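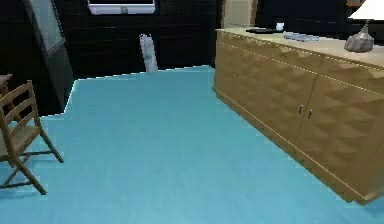
Aurora Coelho objected, on reading an earlier version of this section, that a planner which needs a clean floor mask is only moving its difficulty to the segmentation step, and that the mask will be worst exactly where the robot must decide. We think the objection is correct for the planner we had at that time. The present section describes what was changed in the free-space module of Rivance, and which part of the objection still stands.

Research > Indoor Navigation > Rivance > Technical Report

October — Rivance planning group

3. Free space from a single view

3.1 Setting

Figure 3. Rendered view from the Peltcombe rooms in the Trustavari simulator. The open floor is easy to label; the planner has its difficulty at the stepped far edge and near the legs of the chair.

The robot base receives one color image per planning step, and from this image the module must produce a local map with free, occupied and unknown cells. No depth channel is given. We made this restriction on purpose, as the depth from the simulator is perfect and hides most of the errors that we want to study. The camera height and tilt are known, and the floor is taken as a plane. Each pixel that is labeled as floor can then be projected to a position on this plane by the usual homography, and the cell which contains the position receives one vote for free.

Pixels that are not labeled as floor are more delicate. If a pixel shows the side of a cabinet, its projection on the floor plane lies behind the cabinet, in a place the camera has not observed. The first version of the module voted "occupied" for all such cells. The result was a map in which every piece of furniture had a long solid shadow behind it, and the planner refused paths that were in fact possible. In the current version only the lowest non-floor pixel of each image column, that is the contact point, votes for occupied. The cells farther along the same ray are set to unknown unless the column shows floor again at a greater distance.

This column rule works well for large furniture standing directly on the floor. The sideboard in Figure 3 is a good case: its lower edge is a straight line against a floor of a very different color, and the contact points form an almost continuous chain in the map. The pattern on its front has strong light and shadow, but this has little influence once the contact line is found. In early tests we were worried about the pattern more than about anything else, and we spent more time on it than it deserved.

3.2 Thin structures

The folding chair is a harder case. Its legs cross under the seat and leave openings through which the floor can be seen. For the segmentation this floor is real floor, and the label is right. For the base it is not usable, because the robot body is taller than the opening. A map built only from contact points therefore contains small free areas below the seat, and a path search with a small safety radius may try to connect them.

We considered two solutions. The first one closes all gaps in the map that are narrower than the body of the robot. It is simple, but it also closes the gap between a door frame and a box placed near it, where the robot can pass slowly if it turns a little. The second solution, which we kept, makes use of the image before projection. When a column contains floor, then object, then floor again, then object, the upper object is tested for overhang. If its region is connected in the image to the lower object, the floor pixels between them are marked as covered. Covered pixels do not vote for free. They vote for unknown with a high traversal cost, so that a later view can correct them.

The connection test is done on the segmentation output and not on the color image. This makes it sensitive to broken masks. A slat or a leg which is lost for a few pixels breaks the connection, and the covered area becomes free again. We dilate the object mask by 2 pixels before the test. Larger values were tried, and at 8 pixels the openings under chairs were closed well, but a chair and the wall behind it often became the same object. This gave very large covered areas, and the robot sometimes had no starting cell left. We have no principled way to choose the value. It depends on the image size and on how near the furniture stands, and for another camera it should be tuned again.

3.3 The far boundary

The boundary between floor and back wall deserves its own treatment. In Figure 3 the edge is jagged and stepped, more strongly on the left side, and the wall behind it is nearly black. One pixel of error near the robot moves the projected point by a small distance, while the same error at the far edge moves it by a distance that can be larger than the robot itself. The steps in the image thus become deep teeth in the map.

Our first reaction was to smooth the edge in the image by fitting straight segments to it. We do not recommend this. A straight segment is a good model for a wall but it removes narrow objects standing just at the boundary, such as the white post-like object near the center of the same view. Such an object covers few columns, and a robust line fit considers them outliers and deletes them. For a planner this is the worst kind of error, as the object disappears without any sign in the map that something was uncertain.

Instead we attach to every vote a weight that decreases with the size of the pixel footprint on the floor plane. Near votes count almost fully. Votes from the far boundary count little, and the cells that collect only such votes stay below the threshold for both free and occupied. They are reported as unknown. The planner may set a goal beyond them but it may not commit a trajectory through them until a nearer view has been taken.

This is the point where we partly agree with Coelho. The mask is still worst in the places she named. What the weight changes is that the planner is informed about it, and the decision is moved to a later moment, when the same place is seen with a smaller footprint. If the robot has to choose a direction early, for example at the entrance to a room with two exits, the weight does not help much. Both directions are unknown and the choice is made by distance only.

3.4 Replanning

The local map is fused with the previous one at each step, using the odometry of the simulated base. We keep the votes from the last 3 views and discard older ones. A longer memory gave smoother maps but also kept old mistakes alive, in particular the covered areas under chairs that had already been seen from another side.

Path search runs on the fused map with the Somogyi search, unchanged from its public settings except for the cost of unknown cells. This cost must be positive but not prohibitive. When it was very high, the base stopped at the border of the observed area and rotated in place, collecting views that contained nothing new. When it was zero, it drove toward dark walls with full speed and braked late. We set it by hand, by looking at runs in rooms with dark walls, and afterwards did not change it for the rest of the work.

The complete test list contains 88 start and goal pairs. They were fixed before the overhang test was written, so the module was not designed around them, although the pixel values of Section 3.2 were chosen on rooms of similar style. The reader should keep this in mind when comparing with methods that were tuned on other scenes. Mirrors and glossy doors are not treated separately. A tall panel with a lighter inner surface may be a door or a mirror, and the module has only the contact line to work with in both cases. When a reflection of the floor reaches down to the real floor, the contact line is lost and the column rule reports free space that does not exist. The footprint weight reduces the effect at a distance — close to the panel it does not, and there the bumper signal is the only protection we have at present.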